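Student Project Report
Finding Small Metal Objects in Plowed Ground: A Field Walk and Detector Survey at the Flerham Plot
Submitted by Nkrumah Ofori
June 14, 2019

1. Introduction

Metal detecting is a hobby with a lot of opinions in it and not many written records. Most people who do it keep the finds and forget where they came from. For this project I wanted to do the opposite on a small scale: take one piece of farmland, search it in an orderly way, write down the position and depth of every signal I dug, and see if the finds formed any pattern.

The land is a field on the north side of Flerham, owned by the Amissah family. They have grown corn and beans there for two generations. An older road once ran along the east fence, and a county map in the school library shows a building near the gate. The family had never let anyone search the field before, but they gave written permission for this project on the condition that all holes be filled and that I stay out of the seeded strip.

2. Questions

I started with two questions.

Do the finds cluster near the old road and the building, or are they spread evenly over the field?

Does depth tell you anything about age in soil that gets plowed every year?

I expected yes to the first and no to the second. My reasoning on the second was that a plow turns the top layer over again and again, so an old button and a new bottle cap can end up side by side.

3. Equipment

The detector was a Rolia with the standard coil, borrowed from the school's earth science department. I used the factory settings except for discrimination, which I turned down so that it would not skip iron. I also had a Funik pinpointer, a hand trowel, a steel ruler, a tape measure, wooden stakes, string, and small zip bags with paper labels.

The Rolia was easy to learn. The number on its screen is supposed to suggest what kind of metal is under the coil. In practice the number jumped around for anything deeper than the length of the trowel blade, and I stopped relying on it after the first two visits. The tone was more useful.

4. Method

The search area was 3000 square feet, laid out as a rectangle with one long side along the east fence. I divided it into 30 squares of 100 square feet each and gave each square a letter and a number. All of the work was done in March, before planting, when the ground was soft enough to dig.

Each square was walked twice, first north to south and then east to west, with the coil kept low and the sweeps overlapping. When there was a repeatable signal I marked it with a stake. After the whole square was walked I went back and dug each stake. I measured depth from the surface to the top of the object with the ruler, bagged it, and wrote the square, the distance from the southwest corner of the square, and the depth on the label. Then I put the soil back and pressed it down with my boot.

I spent up to 60 minutes on a square. Squares close to the gate took the longest.

Finds were rinsed in plain water and dried on newspaper. I did not use a brush or any chemical on anything that might be a coin. One of the collectors' guides I read was very firm about this, and I have seen a coin ruined with vinegar, so I followed it.

5. Results

I recorded 102 objects. More than half were scrap iron, mostly nails, wire, and broken pieces of farm equipment. The next largest group was modern trash such as pull tabs, foil, and bottle caps. What was left included buttons, buckle parts, a thimble, lead scraps, two spoon handles, a harness ring, and six coins.

The coins were five cents and one nickel. Three of the cents are the wheat type. The other two were too worn for me to read a date. The nickel is a Buffalo with the date gone, which is common on that type when it has been carried a lot. None of the coins is valuable.

Position. The finds were not spread evenly. The row of squares along the fence produced the most, and the squares next to the gate were the richest of those. The west side of the rectangle gave mainly wire and foil. Nearly all of the square-cut nails came from the gate corner, which fits with the building on the map.

Depth. There was no clear link between depth and age. The deepest object was a piece of modern fence wire. One of the wheat cents was just under the surface. The thimble and a pull tab came out of the same hole.

6. Discussion

The answer to the first question is yes, for this field. People lose things where they walk, stop, and work, and the gate would have been a place for all of these. The square-cut nails are the strongest evidence of a building, though I cannot say from nails alone what kind of building it was or when it came down.

The second result also matched what I expected. It should not be applied to ground that has never been plowed. A lawn or a pasture might give a different answer, and I would like to test that.

There are some problems with the data. I got better at hearing faint signals as I went along, so the squares I searched first were probably not searched as well as the last ones. I started at the west side, and that may explain part of the low count there. If I did this again I would pick the order of the squares at random. The wind was also strong on two visits and I may have missed quiet tones even with headphones.

A second limit is size. The whole field is many times larger than my rectangle. A survey of 1000 square feet in the far corner, away from both the road and the gate, would have given me something to compare against. I ran out of time before planting started.

7. What Happened to the Finds

Under the agreement, everything belongs to the Amissah family. They kept the coins, the thimble, and the harness ring. The remaining buttons and buckle parts are in labeled bags at the school with a copy of the find list. The scrap and trash were thrown out after they were recorded. 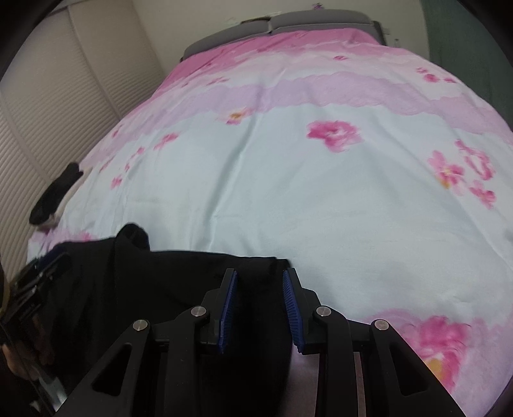 8. Sources

County road map, school library copy, undated.
Rolia owner's manual, sections on discrimination and ground balance.
Funik pinpointer instruction sheet.
Conversations with the Amissah family about the use of the field.
Field notebook and find list, kept by the author.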